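3.2 Acondicionamento e perdas no retalho de proximidade

A segunda parte do inquérito incidiu sobre o modo como as mercearias guardam os produtos frescos entre a receção e a venda. Foram contactados 200 estabelecimentos e obtiveram-se respostas completas em 14 freguesias, num total de 734 registos de perda. Cada registo indica o produto, o peso rejeitado e o recipiente em que este se encontrava. Excluíram-se os registos sem peso, bem como os de produtos embalados na origem.

As perdas concentram-se nas folhas e nos frutos de casca fina. No caso da alface e do espinafre, a altura do recipiente pesa mais do que o material: as caixas fundas, cheias até acima, apresentam rejeições superiores às dos tabuleiros, mesmo quando a rotação é diária. Nos citrinos não se encontrou diferença – o resultado repete o do estudo-piloto feito em Pireo.

Os fornecedores Wakar e Halim entregam em caixas retornáveis, que muitos lojistas mantêm em uso até à venda. A Kelline recolhe as caixas no próprio dia e obriga a uma transferência, com manuseamento adicional. Este passo não foi medido em separado.

Para efeitos de classificação, consideraram-se três grupos de recipientes: caixas de plástico, cestos e caixas metálicas de paredes lisas (Figura 4). O último grupo é o menos frequente na amostra, com 18 estabelecimentos.
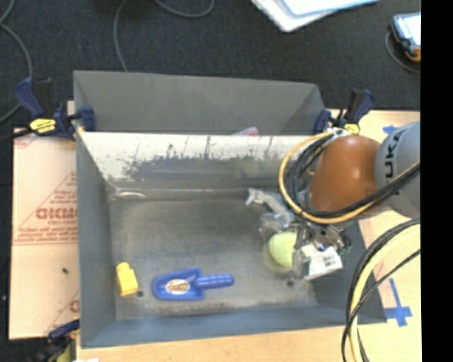
Figura 4. Caixas metálicas cinzentas, de forma retangular.

Um dos lojistas observou que a escolha do recipiente depende sobretudo do espaço atrás do balcão, e que mudaria para tabuleiros se tivesse onde os pousar. A mesma limitação surge noutras respostas abertas – em particular nas lojas sem armazém – e é retomada na secção 4.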